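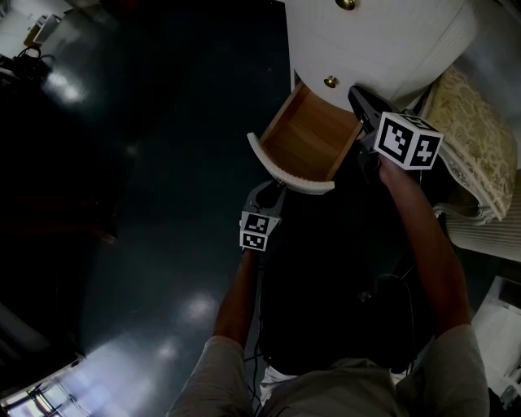 tallboy_tim wrote:
Nobody in our place lost a job over it, I'll say that first, but the job I've got now isn't the one I applied for. I was hired at Prilham to repair and finish drawers. Four years later I spend half my week opening and shutting them with grippers in my hands so a machine can learn how it's done. My mother still tells people I'm in furniture.

Reply from Tzu-hsuan Kan
Same at Droritz, only with cupboards. Are they paying you the bench rate or the "data" rate? Ours are different and guess which one is lower.

tallboy_tim wrote:
Bench rate, for now. The wording in the letter was "for the duration of the May trial", and May has been and gone, so I'm keeping my head down and my payslips in a folder.

glue_and_regret wrote:
I'm going to be the miserable one. You are training your replacement and being polite about it. Our lot brought in the Omum system to do "end of line drawer checks", which used to be what you gave to the older hands when their knees went. Sitting down job, bit of a chat, pull it open, feel if it catches, push it back. Now the arm does it and the older hands have been offered "flexible picking". There is nothing flexible about picking. I've done it.

Reply from tallboy_tim
I don't think you're wrong about the checks. I do think you're wrong about the repairs. A new flat-pack drawer is the same drawer 533 times. What comes through our door is somebody's aunt's bedside cabinet that has lived next to a radiator and been painted by three generations. I'd like to see the arm work out that you have to lift slightly and swear.

Reply from glue_and_regret
It will work it out because you are showing it! That is my whole point. You're lifting slightly with the grippers on. You've recorded the lift.

Reply from tallboy_tim
Not the swearing though. They asked us to stop that.

parquet_pam wrote:
I run a shift so I'll get shouted at, fine. We went in for this with Hsu last year, 17 people on the floor before and 17 now. What changed was who does what, and I'd say it went well for some and badly for others, and the management slides only mention the first lot. The youngsters took to the grippers in a morning. Two of my best finishers hated them. If you've spent your life feeling for a sticky runner with your fingertips, doing it through a pair of tongs is an insult. One of them told me it was like eating soup in mittens.

Reply from Tzu-hsuan Kan
Mittens is right. You don't notice how much you do with your little finger until you haven't got it. I kept trying to steady the front with my palm and there was no palm, only gripper.

My real complaint is the target though. They want 200 good goes a shift. A "good go" is one clean pull, no fumbling. But the fumbling is the skill! When I do a stiff one properly I have three tries at it and change the angle. All of that gets thrown out as a bad take and they keep the one where it happened to glide. So the machine will grow up believing furniture is well made.

Reply from parquet_pam
Take that to your supervisor in writing, I mean it. We had the same rule and one of the finishers kicked off about it, and now the awkward tries are kept and labelled as awkward. She writes the labels. It's half her job now and she got a grade for it, after a fight I won't go into here.

Reply from glue_and_regret
One grade for one person. And the other sixteen?

Reply from parquet_pam
Same grade as before, same money as before, more meetings. I said it went badly for some. I'm not selling you anything.

dovetail_dave wrote:
Can I ask a practical one, as we've been told it's coming to us and I've got a bad shoulder. How heavy are the things to hold all day?

Reply from tallboy_tim
Not heavy for ten minutes. By dinner, yes. It's the holding them out in front of you that gets you, more than the weight, and low drawers are worse because you're bent over as well. Ask for the work to be put up on a bench. We asked, and got told the floor was "more realistic". I said so is a bench, I've been using one for years. Also mind the cable — find out where it hangs before you turn round.

Reply from dovetail_dave
Ta. And breaks?

Reply from Tzu-hsuan Kan
Get them agreed before day one. Ours were "as needed", so the keen ones never took any and the rest of us looked idle.

Reply from glue_and_regret
Finally something I agree with. Get it on paper, get the rate on paper, and get it on paper what happens to you when the recording's finished. We didn't ask that last one.

Reply from tallboy_tim
I have asked. The answer was "exciting opportunities across the business". I've applied to have that put in the folder with the payslips.

dovetail_dave wrote:
Meeting's tomorrow at nine. I've written down bench, breaks, rate, awkward tries and what happens after. If anyone thinks of anything else tonight, put it here and I'll read it on the bus.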